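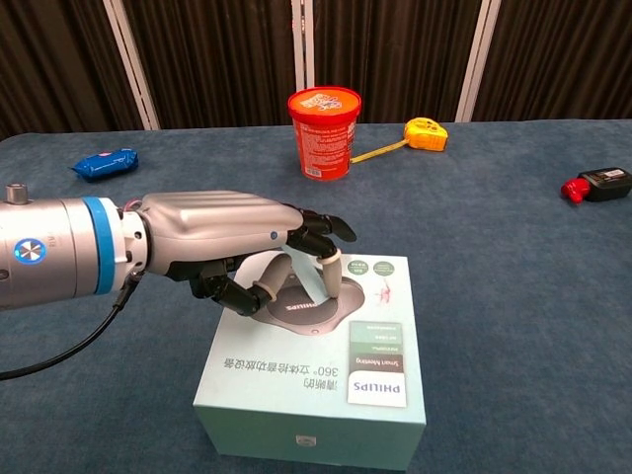
Temps de lecture : 2 min

La main n'a pas lâché. Ou plutôt si, mais trop tard, et dans le mauvais sens.

Stand Kulstead, un salon de mai, fin d'après-midi. Une table nappée de bleu-gris, des rideaux sombres, un gobelet rouge à couvercle orange, un mètre ruban jaune sorti. Et une boîte de rasoir Philips, vert d'eau, sur laquelle appuient les doigts noirs. L'exercice : saisir, soulever, reposer. La main l'avait réussi 49 fois le matin.

À la reprise, panne bête. Le capteur d'effort d'un doigt renvoie zéro. Le logiciel Grirport comprend « pas de contact », donc il serre. Encore. Sept secondes avant l'arrêt d'urgence, déclenché à la main par Montri Thongsuk, intégrateur chez Skedard.

« Le voyant était bleu. Pour le public tout allait bien », raconte t-il. Carton enfoncé, pas de blessé. Un visiteur venait de retirer son poignet.

Le journal compte 2 230 lignes. Le défaut apparaît dès la cinquième, sans alarme. Sadeghi, qui fournit les capteurs, parle d'un connecteur mal enfiché. Thongsuk veut surtout qu'un zéro prolongé coupe le moteur. Correctif promis, pas encore livré. En attendant les démos continue, à couple réduit, public derrière une barrière.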